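Golterov two-way spring clamps, set of 2: three months on a wobbly workbench

Reviewed by Siham Zein, Saturday, February 15, 2025

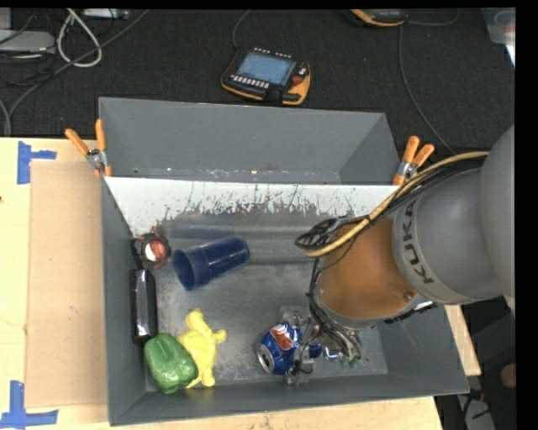
I don't trust spring clamps. I never have. A proper screw clamp tells you when it is tight, because you are the one doing the tightening, whereas a spring clamp gives you whatever the spring feels like giving you that day. So when the chap in Darwish (the hardware shop, not the cafe next door) told me the Golterov pair would "do most of what you use a G-clamp for", I bought them mainly to be able to go back and tell him otherwise.

The box says each clamp has been tested to 1,000 openings. It doesn't say what happens at 1,001, or what counted as passing. There is also a drawing of a man holding up a shelf with them while he smiles at a drill. I would ask you not to do this.

What I used them for: gluing drawer bottoms, keeping a dust sheet on a rail, holding a strip of edging while the glue went off, and pinning plans to the bench when the garage door is open. Light work, all of it, which is what I think spring clamps are for, whatever the box says.

On the dust sheet they were fine. So is a clothes peg, to be fair, and I have a bag of those. On the plans, also fine.

On glue I was less pleased. The first drawer bottom crept sideways overnight and I had to plane the edge to hide it. The jaws on the Golterovs tilt, which is meant to help them sit flat on uneven work, but on a freshly glued joint that tilt lets everything slide a bit before the grip settles. I got a better result by putting a scrap of ply either side and leaving them alone for ten minutes before moving anything. Even so, I went back to screw clamps for the second drawer and didn't have to plane it.

My neighbour Mireille Sabbagh has the Pima ones, which cost less, and she swears they are the same clamp in a different colour. I borrowed hers for a weekend and I don't think they are. The Pima handles are shorter and harder on the palm, and one of them squeaked. The grip felt much the same to me. If you have small hands or a bad wrist, try either make in the shop before you pay, as both are stiff when new and the Golterovs haven't eased off in the time I have had mine.

The jaw pads deserve a grumble of their own. They are pushed on, not glued, and one came off in June weather inside my car, on the parcel shelf, before I had even used it. It went back on with a dab of contact adhesive. That was on an older single clamp from the same maker, I should say, and the new pair have kept theirs so far. I will believe they have fixed it when I have had these through a summer.

Also, the opening. The leaflet claims 90 mm. I measured 86 with the handles squeezed as far as I could get them, and at that width you have hardly any control over where the jaws land. Treat it as a good deal less if you want to do the job one-handed.

Would I buy them again? One pair, at the sale price, for holding things still that don't much want to move. I wouldn't buy the big set that Terkdale sells with the canvas roll, as the two largest sizes look to me like a good way of bruising a thumb.

Three stars out of five. The man at Darwish says I'm being mean.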